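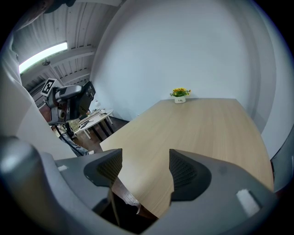
Week two of teaching a robot to tidy a table, and my wrists would like a word. Thread, for the three of you who asked!

The way we do it at Hedow: you hold the gripper yourself and do the job by hand, over and over, and the robot learns from the recordings. No joystick. I tried the joystick rig at Drosau last August and it took me 40 minutes to stack two cups (don't ask).

Today's target was 60 good demos. We kept 20. Most of the binned ones were me going too fast, which I'm told is very much a me problem.
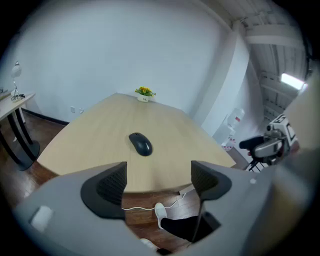

The mouse is harder than you'd think, by the way. Smooth, low, rounded, so you have to come in nearly flat and close slowly. Rush it and it squirts off sideways like soap.

Nia Beddoe has the best hands in the building, so her demos go in first and mine get used for "variety". Charming.

Oh, and someone asked if you have to start from the same spot every time. No! Please don't! Move your feet, come at it from the left, come at it from miles away. The robot needs to see all of that.

428 demos in the set so far. More tomorrow if I can still hold a fork.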